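Home Forums Planning Sim Tools
Search this board Go

Planner rejects sticks next to the tray

parrieta
Escobar planner, Stunex scene 428. Gray sticks lying just outside the right side of the tray. Every grasp near the tray wall comes back "in collision." Seed 258 does it too.

mortise_k
Your padding is too big. Cut it for the tray and leave the rest alone.

parrieta
Tried that. It rejects fewer, but then the finger clips the rim on the way down.

dunlin
I disagree with mortise_k. Itosen fits one box over the tray and whatever touches it. Check the segmentation mask before you change any margins.

mortise_k
The masks are ground truth in sim. It's padding.

dunlin
Only if he turned that on. It's off by default. Post the wrist view.

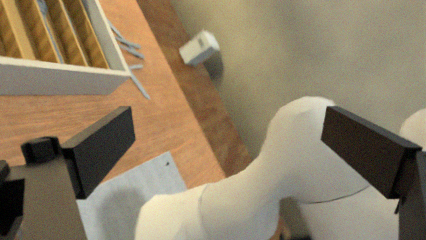

Page 19

parrieta
Ground truth was off. The mask runs the top stick into the right wall. Rerunning with it on.

Related threads
Plaltalel import loses joint limits
Wrist camera noise settings
Error 3586 on scene reset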